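Home Archive Stories Submissions Contact

The Gevport Ferry Office

The Gevport Ferry Office opened at six in the morning and closed when the last boat had been entered in the register. Fadime Türkmen had held the post of registrar for 4 years. Her duties were set out in a printed schedule on the inside of the door, and the first of them was to record every passenger who crossed to Dostgate, by name and by purpose of travel.

In July the purposes were mostly the same. People crossed to visit family, to buy cloth, or to attend the school examinations. A man named Muammer Işık crossed each morning and returned each evening, and under purpose of travel he always gave the single word "laundry." He carried one canvas bag. The registrar entered the word as given, as the rules required.

By the end of the month the register held 78 crossings in his name, counting both directions and the months before. The district inspector, who came to audit the books, placed his finger on the column and asked whether there was no laundry in Gevport.

"There is one on Kırmızıgül Street," the registrar said. "It is open every day."

The inspector instructed her to make inquiries. She wrote to the Tulier, the rooming house in Dostgate where Mr. Işık was understood to do his washing, and received a courteous reply stating that the machines were open to any member of the public on payment of the usual charge. 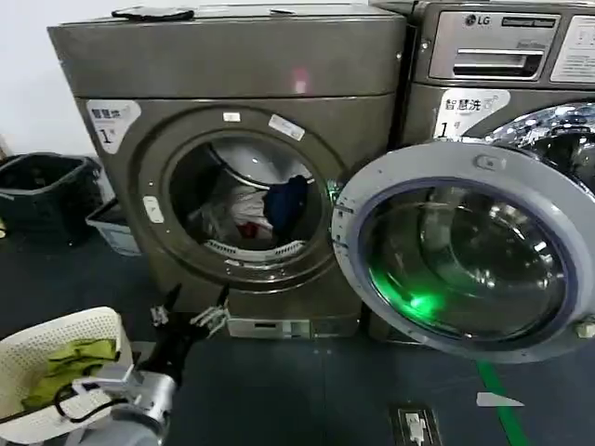
Machine No. 1, with the door open and the wash still in the drum.

The reply did not satisfy the inspector, and so the registrar made the crossing herself. She entered her own name in the book before she left, and under purpose of travel she wrote "official." The boat took nearly 200 passengers that morning. Mr. Işık sat at the stern with the bag on his knees and watched the Gevport side until it could no longer be made out.

She asked him the question in the form approved for such inquiries. He considered it for some time.

"My wife kept house in Dostgate before we married," he said. "I used to take the boat over to see her. We washed our things there and talked until they were done. It is a long cycle."

"And now?"

"Now I wash a few things and wait."

The registrar noted this on the sheet provided. She sat with him until the cycle ended - it was indeed a long one - and they returned on the 2 o'clock boat, which he had not taken before.

In her report she stated that the purpose of travel had been correctly declared and that no further action was advised. The inspector signed it without remark. The next morning Mr. Işık came to the window at the usual hour, and she had the line filled in before he spoke, all but the signature, and turned the book around for him.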